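Niser Edge Trim for Café and Canteen Tables

Flexible T-profile edging for tabletops in snack bars, lunch rooms, school cafeterias and small restaurants. Sold by the roll or cut to length. It pushes into a slot in the edge of the top and stays there by the barbs on its stem. Most people who buy it are replacing trim that has gone brittle or pulled loose at a corner.

## What you get

- One roll of trim in the color and width you pick
- A corner notching guide printed on card
- A small sample of the same batch, for matching later orders

Adhesive is not included. You only need it if your slot is worn wide, and any contact glue that is safe for your tabletop will do.

## Colors

Red, black, cream, dark brown and mid gray are kept in stock. Red and black go out the same day if the order is in before noon. The Wornelthorpe green we used to carry has been dropped by the maker and we don't have a close match. Please don't order cream to match an older cream edge without asking for a sample first -- old trim yellows and the new roll will look too white next to it.

## Roll lengths

| Roll | Length | Suits |
|---|---|---|
| Short | 65 feet | A few square tables, or repairs |
| Standard | 100 feet | A small dining room |
| Trade | 1000 feet | Refitters and table makers |

The trade roll ships on a wooden reel and needs someone at the door to sign for it. It's heavy, so have a hand truck ready.

## Measuring

Measure the thickness of the top itself, without the old trim. Then pull out a few inches of the old trim and measure the stem, barbs included. Send us both numbers if you aren't sure. Hemi Ashby looks after sizing questions and usually answers by the next working day.

For length, measure each side and add 2 inches per table for the joint. Round tops need a little more slack, and the trim should be warmed before it goes on.

## Fitting

1. Pull the old trim out by hand. If it snaps, lift the rest with a flat screwdriver.
2. Brush the slot clean. Old glue has to come out or the new stem won't seat.
3. Leave the roll in a warm room overnight.
4. Start in the middle of the side that gets seen least. Tap the trim in with a rubber mallet, working in one direction.
5. Notch the stem at each corner using the guide. Don't cut through the face.
6. Cut the end slightly long and press it into the joint.

## Cleaning and care

Warm water and dish soap. Bleach sprays dull the red over time, and solvent cleaners will soften any color. Wipe along the edge and not across it, so crumbs don't get pushed under the lip.

Trim on a marble-look top shows grease sooner than it does on a plain one, mostly along the side where people sit.

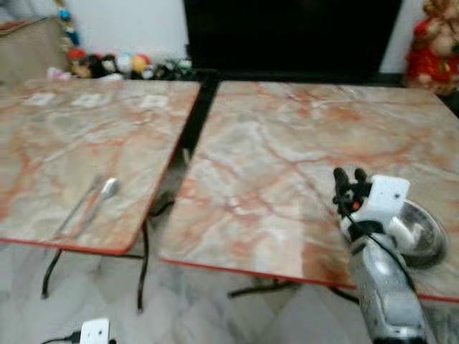

## Returns

Uncut rolls can come back within the month. Cut lengths can't, unless we cut them wrong. Write to Anwara Herath in the returns office with your order number and she'll send a label.

## Also in this range

- Krajčí rubber mallet, white head, doesn't mark the trim
- Vesuseo slot cleaning brush
- Screw-in leveling feet for metal table legs, black

Prices updated Jun 12, 2022.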